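Home | Courses | Families | FAQ | Contact

Growing up between two languages: frequently asked questions

Reading time: 4 minutes

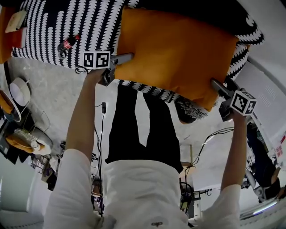 Harncombe Language House runs conversation groups for families where the parents speak one language and the children answer in another. We receive many letters from parents, and most of them ask similar things, so we put our answers on this page. The groups meet in Drombridge, in the rooms above the library, and the youngest children are 7 years old. With the younger ones we start from what is near to hand. A single everyday object is already enough for ten minutes of talk, as the child must find the words for the colour, the size and the pattern, and these are often the words which are missing in the home language.

My child understands everything but answers only in English. Is this normal?

Yes, it is very common. Understanding usually comes before speaking, and it also stays longer. Please continue to speak your own language at home, even when the answer comes in English. You can repeat the child's answer in your language in a calm way, without asking the child to say it again.

Should we correct mistakes?

In our groups we correct very little. If a child uses a wrong ending or puts an English word in the middle, we let the sentence finish first. A child who is stopped many times will soon choose the short answer, and then there is less to work with.

We speak two languages at home, and English is the third. Is it too much?

From our experience, no. Several families in the groups live with three languages. It helps if each language has its own place, for example one with the mother, one with the grandparents on the telephone, and English at school. But the rule does not need to be strict. Many families mix, and the children still learn whom to address in which language.

Can a teenager join who has lost the language almost completely?

Yes. We have a separate group for ages 13 to 17, called Osasora. It began with teenagers who were ashamed to speak with their relatives - they could follow a family dinner, but they could not make a joke at it. The group reads song texts, cooks from old recipes and writes short messages to cousins. There is no test at the entrance.

Do you teach reading and writing also?

Only from the second term, and only if the family wishes it. For languages with a different script we use the Phan workbook, which has 91 pages and goes slowly. Please do not buy it before the first meeting, as we have copies to lend.

How many children are in one group?

Never more than 10. If there are more requests, we open a waiting list and write to you when a place is free.

When do the groups start?

The new term starts in September. The younger group meets at 4 in the afternoon and Osasora meets at half past five. You can also join in the middle of a term, if there is a place.

May parents stay in the room?

For the first two meetings, yes. Afterwards we ask you to wait in the library downstairs. Some children speak much more when the parents are not listening, and they tell you about it on the way home.

Can I borrow books for home?

Our shelf has 700 books in different languages, mostly picture books and short novels. Each family may take four books for one month. If a book is damaged, please tell us and we will repair it ourselves.

Related pages
- Stories from grandparents: how to record them
- What to do when cousins visit
- Choosing a name which works in two languages
- Osasora reading list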